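Pouran Moradi
@pmoradi_interiors
19 February 2019

Thread on the closet alcove and the carpet at the Turness lounge. Zlatko Kos asked for the numbers and I would like to type them out only once.

2/
The alcove is narrow and open at the front. White side walls, white partition on the left, pale back wall. It was specified as storage for outerwear and nothing else. Within a week of opening in August it also held bottles, so the lower left compartment is now officially for bottles.

3/
Hooks. The back wall is drywall over studs. One hook position hit a stud and the other did not. The second one has a toggle anchor, supplier rating 35 lb. A wet winter coat will not get near that. A person pulling down on a coat to get it off the hook might.

4/
Hanging clearance. The low bench takes up height under the right side, so long garments go left and short ones go right. A waist-length jacket clears the bench. A full-length coat on the right will fold over on itself and hold a crease. There is no label for this. People have mostly worked it out.

5/
The vertical ladder strip on the right side is the part I get the most questions about. Closely spaced bars, full run of the wall. It takes clip-on hooks from the Nerkia accessory line. We bought 40 clips and they are still in a drawer. I would use them for bags and scarves before adding another hook to the back wall.

6/
Paint. The bench top is the same white as the walls and shows every shoe mark. If you are copying this, use a darker top or accept wiping it down. We use a damp microfiber cloth and plain dish soap. Melamine sponge takes the sheen off, tested on the underside first, glad we did.

7/
Carpet. Dark gray tile with a faint line pattern, and orange tiles dropped in as accents. The gray was ordered through Nedeljković, 125 tiles including spares. Laid with tackifier at the corners only, so a single tile can be lifted without a knife.

8/
The line pattern needs all tiles laid in the same direction. There is an arrow on the backing. Check the arrow on every tile, including the ones straight from the same box. I relaid one row.

9/
Accent tiles fade faster than gray ones. Keep the spares flat and in the dark. Rotate them in before the difference is obvious, otherwise the new one looks like a repair.

10/
The wooden slatted riser along the cabinet side collects lint in the gaps. Brush attachment, run along the slats, never across. The thin colored edge where it meets the carpet is easy to catch with a vacuum head. Go slow there.

11/
Upholstery on the blue seating is a smooth, tightly woven polyester. The mill sheet says 60 degrees C maximum for steam contact. I have stayed well under that. Blot spills, do not rub, and test any cleaner on the back where it faces away from the room.

12/
Dye transfer is the thing to watch. Deep reds on a saturated blue are a bad pairing when damp. Anything maroon or burgundy goes on a hook to dry and never over an armrest. The same goes for new dark denim, though you can't hang the person up.

13/
Things I would change: bench two inches lower, a lip on the bottle compartment, and one more hook on a stud. The hook would take ten minutes. It has been on my list since Hivivach did the punch walk.

14/
Last set for this thread.

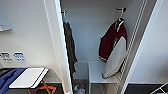
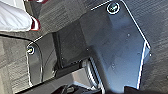
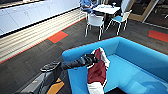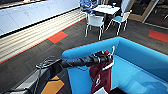
Turness lounge. Closet alcove in the first, gray carpet in the other three.

15/
Zlatko, the clips are in the second drawer. Take as many as you need and leave me a dozen.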